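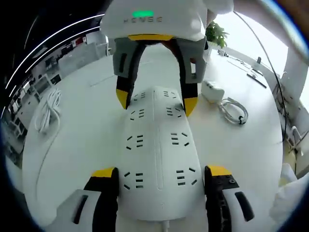

Tromeo Sleep & Recovery Group, Datville workshop

Notebook, July, Sunday night going into Monday

Okay, writing this at the bench with a cup of mint tea because I promised myself no coffee after lunch for the length of the trial, and I've already broken that once (Thursday, birthday cake, there was a pot going, what can you do).

Where we are: the wind-down trial is on its second week. Everybody who said yes is doing the same thing, lights low an hour before bed, phone out of the bedroom, same wake-up time every day including weekends. The weekend part is what people complain about. I complain about it too! I got up at the usual time this morning and sat on the back steps feeling very sorry for myself until the sun got over the garage roof, and then I felt fine, so there's that.

Diaries. I went through the paper ones this afternoon and they're in better shape than last round. We have 124 nights written up so far with both a bedtime and a wake time, which I'm happy with. The "how did you feel at noon" box is still getting skipped a lot. I think it's too low on the page. Moved it up next to the wake time in the new print, see the folder. If you have old sheets in your bag please use them up first, the printer was a pain.

The Baloyi wristbands: mixed feelings. They log 3765 steps for me on a day when I know I walked to the far bus stop and back plus the stairs at work, so either I'm lazier than I believe or it misses things when I push the stroller. For sleep they seem to count lying still with a book as sleeping. My diary for Friday says I read until late and the band gives me a lovely long night. I'm going to keep wearing it but I'd trust the diary over the band for time to fall asleep, and I've put a note in the margin wherever the two don't agree. Please do the same and don't fix the diary to match!

Temperature. I turned my bedroom down 2 degrees on Wednesday and liked it right away, but I also changed the blanket the same night, so that's worthless as a test. Dumb. Going back to the old blanket tomorrow and leaving the thermostat alone until the end of the week. One thing at a time, I wrote that on the whiteboard myself.

Magnesium: two people asked if they can start taking it during the trial. I had 200 mg pencilled in as an arm for the fall round, so my answer was please wait, and if your doctor has told you to take it then of course take it and just write it down. Same goes for melatonin and anything herbal. My tea counts, I guess, so I'm writing it down too.

Naps. We never settled on a rule. I'd been telling people "short ones are fine" and then found out short means very different things to different people (one diary has a nap that runs from lunch to nearly dinner). For now: write start and end, set an alarm, try to have it over by three. I'll bring it up at the Monday catch-up and we can argue about it properly.

Breathing exercise. The Trondetti recording is nice but the voice is kind of loud at the start and it woke up my husband. I tried it with the volume way down and lost half the counting. What worked better for me was learning the pattern in the daytime and then doing it in my head in bed, in for four, out for six, and I don't remember getting very far on Saturday. Would someone else try it that way for a few nights and see? I don't want to change the handout on the strength of me and one Saturday.

Also I've noticed that I sleep worse when I know I'm going to write about it the next day. No idea what to do with that. Maybe the first few nights of every diary should be thrown out.

To do before the next entry:
- enter last week's diaries, noon box too where there is one
- old blanket back on the bed
- ask Trondetti if they have a quieter version
- nap rule on the whiteboard
- buy more mint tea

It's past ten and the big lights are still on in here, so I'm already cheating. Going home.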